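Notebook > Shop Money > Gripper budget, second pass

2024-09-09
Posted by Idris Llewellyn

So the quote from Dakby came back and it's 2628 dollars for two hand-held grippers, cables, and something called an onboarding bundle. I asked what was in the bundle. A PDF and a call. I have asked for the price without the bundle and I'm still waiting.

I don't object to spending money on this. I object to spending it on the wrong line. Every vendor page I've read since May shows a gripper picking up a block, or a cup, or another block. Blocks are easy. My list of jobs is mostly packaging, and packaging is floppy, so I'm not signing anything on the strength of a block. 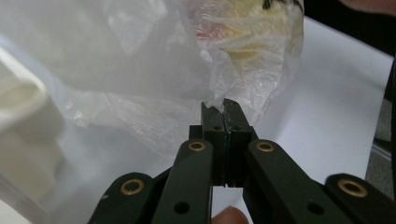 Fingertips on the corner of the bag, no block in sight.

The quote treats fingers as part of the gripper, one price, no spares. I want them broken out. Flat plates with squared tips are fine on a fold of film, but I don't believe one finger shape will suit everything on the list, and I'd like to know what a second shape costs before I own the first. Stoma charges 178 for a spare set. Ivell charges 203 and throws in the bushings. Dakby says "contact sales," which I take to mean more than either.

Then there's the linkage. Each pivot is a part that can get sloppy, and slop at the pivot ends up at the tip. I asked all three firms how long a bushing lasts. One answered, and the answer was that it depends on use. Thanks.
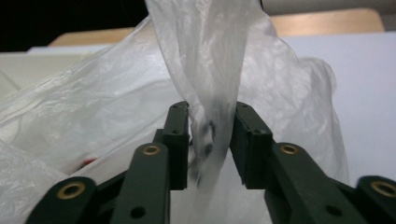 Should you buy spares up front or wait until something wears out?

Up front, but only one set, and only if the vendor will put in writing that the next revision fits the same mounts. Without that line you may be buying shelf decorations.

My other gripe is the table. Every budget template I found has a fat line for the hardware and nothing for the surface you work on, the frame under it, or the trays. I've put down 200 for trays and bags and I expect to be wrong on the low side. Bags crumple and you want plenty of them. Trays you can reuse, but I'd still buy a few shapes, since a shallow one with flared walls is a different job from a deep straight one.

And cables! Two grippers means two cables coming off your hands, and a quote that says "cables included" without giving a length is a quote I send back. I sent it back.

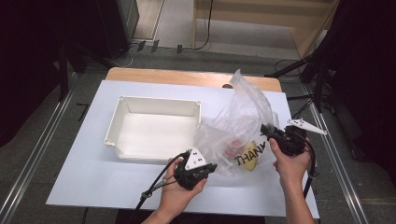
Angharad Parry wrote in to say that I'm being too hard on the bundle, that the call saved her a week with her Zavala order, and that I should be pricing my own hours before I complain about anyone else's. Fair enough on the hours. I left them out of the sheet completely, and they'll probably be the biggest number on it once I put them in. I still want the bundle as a separate line, and I still want a cable length.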